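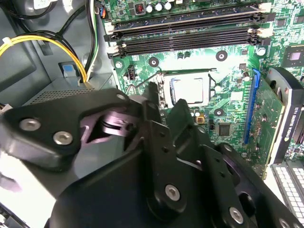

Teaching the arm to work inside a PC, part two

10 September 2025

The memory task is finished, as far as the recording goes. I have 100 demonstrations of a stick of RAM going into its slot, all done by remote control, and the arm has been learning from them since the weekend. I'm writing down how I did it while I still remember, mostly for the people who wrote to me after the July post.

The computer is the same old desktop with the Quadro K620 in it. I like it for this because the board is big and there is some space around the processor. The four memory slots have their latches where the wrist camera can see them if I come in at the right angle. If I come in too low, the gripper hides most of what I need. It is a big black thing made of plates and screws, and it fills up the lower part of the view even on a good day.

I started in July by moving the arm by hand. You put it in the loose mode, hold it behind the wrist, and walk it through the job. That was fine for stacking blocks. Inside a case it was bad. My hand kept getting in front of the side camera, and I could feel the slot through the arm and push until it went in. The robot then copied the path and had no idea about the pushing. I threw out that whole first set.

Now I use the Tirnel handles. There is a small copy of the arm clamped to the other end of the bench, and whatever I do with it the real one does too. I sit with my back to the case and look only at the camera feeds. The first evening of this was miserable. Without depth I kept stopping short of the board and closing the fingers on air. After a few days I learned to watch the gap between the stick and the latch, and that got me most of the way there.

My rules for recording, which changed a few times:

One stick, one slot per recording. I tried doing all four in a row and the later ones were sloppy.

Start from a different spot every time. I move the case a little on the bench between runs, and I turn it a few degrees now and then.

Keep the misses if I recovered from them. If the stick catches on the latch and I back off and try again, that goes in the set. If I drop it inside the case, the run gets deleted.

Stop after 10 and get up. My hands get lazy before I notice it.

The wires are the main problem. There is a bundle of yellow and black power wires on the left side, plus a row of others running down past the edge of the board. I tied back what I could. Pasus, the software I use for the recording, lets you tag a run, so every run where I brushed a wire has a tag on it. I haven't decided what to do with those. For now they are in.

The lever on the processor socket is the other thing I watch for. I don't ask the arm to touch it yet. It is thin, and it comes down toward where the gripper likes to be, so I lift up and go around it every time. I hope the arm picks up that habit from me. In the older runs I cut the corner, and I should go through them again and take out the worst ones.

Training is 400 passes over the set on the desktop in the other room. The fan is loud and the door stays shut.

Next is the lever, slowly, and with a dead processor in the socket. I also want to swap the finger pads for something softer. I ordered a pair from Emen and they haven't shipped. If you have used them on small parts, leave a comment and tell me how long they lasted.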